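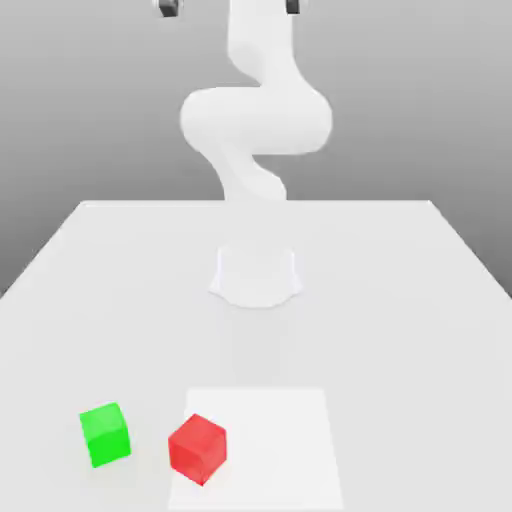
Wilma Farquharson wrote back within the hour to say the boiler was probably fine and had I tried bleeding the upstairs radiators first. Fair question! I had, twice, and the bathroom one hissed at me for ages and then went lukewarm again, so I've started keeping this log and I'll paste the lot into the ticket (it's number 2745, for whoever picks this up next).

Status when I opened it: heating on, thermostat in the hall asking for 19, downstairs lovely, upstairs hopeless. Hot water no problem at all. Pressure gauge on the boiler sitting where the sticker says it should. The Cliveris app says "heating active" and shows both zones in orange, so as far as the app's concerned we're all toasty up there.

Tuesday-ish, evening
Turned both zones off, waited for everything to go quiet, turned upstairs on by itself. App goes orange. Boiler doesn't fire. I stood in the kitchen like a lemon for ten minutes with my hand on the casing - nothing. Then turned downstairs on and it lit straight away. So upstairs can't start the boiler on its own, which I hadn't noticed before as we always have both on.

Next morning, 7.15
Kenna Aitken from Estato rang before I'd had my tea. She asked me to swap the batteries in the upstairs thermostat (done, new ones, made no odds) and then to hold down the plus and minus buttons together until the screen flashed. It flashed. It also forgot the whole schedule, so if you're reading this and thinking of doing the same, write your times down first! She's put "re-pair receiver" on the ticket and closed it. I've opened it again.

Same day, lunchtime
Re-paired the receiver. It's the little white box in the airing cupboard, next to the tank, and you have to press the button until the light goes from green to amber. Mine went green, amber, red, green. The booklet has a page on amber and a page on red but nothing on getting them one after the other. Did it again and got green, amber, stayed amber, then the upstairs thermostat said LINKED. Hooray, I thought. Turned upstairs on and heard a click from the box. Boiler still not interested.

So the thermostat is talking to the receiver and the receiver is clicking. I put this on the ticket in capitals, sorry about that.

Wednesday
Stuart Bickerstaff replied, and he was really helpful. He said if the box clicks and the boiler doesn't fire then it's time to look at the zone valve, the silver lump on the pipe with a lever on the side. His test: with the heating off, push the lever across by hand. If it pushes against a spring and feels stiff, the valve is closed and the motor is at rest. Then turn the zone on, give it a minute and try again. If it's gone floppy, the motor has opened it.

I've got two of them in the airing cupboard and neither is labelled, of course. I worked out which was which by turning downstairs on and feeling which lever went slack (left one). Right one is upstairs. Turned upstairs on, heard the click, waited, pushed the lever. Still stiff. Waited a bit more. Still stiff. Turned it off and on again and got a faint buzz out of it and that was your lot.

Then I latched the lever over in the manual position, with downstairs running, and went and sat on the bed. Back bedroom radiator hot top and bottom in twenty minutes. Bathroom too. First time I've had my jumper off up there since November!

Stuart says that's the motor head gone and the valve body is fine, so they can change the head without draining anything down. He warned me that with the lever latched, upstairs comes on whenever downstairs does and the upstairs thermostat has no say in it. I can live with that.

Where we are now
Part ordered through Cruickshank, 44 pounds, plus 90 for the visit. I've asked whether the visit is covered as I'm on the Pomeswood plan and the leaflet says "controls" are included. Davina Pollock is looking into it and has promised a yes or no before the fitter comes. Lever's still latched. Upstairs schedule still blank, and I'm not typing it in again until the new head's on.

Please leave the ticket open this time.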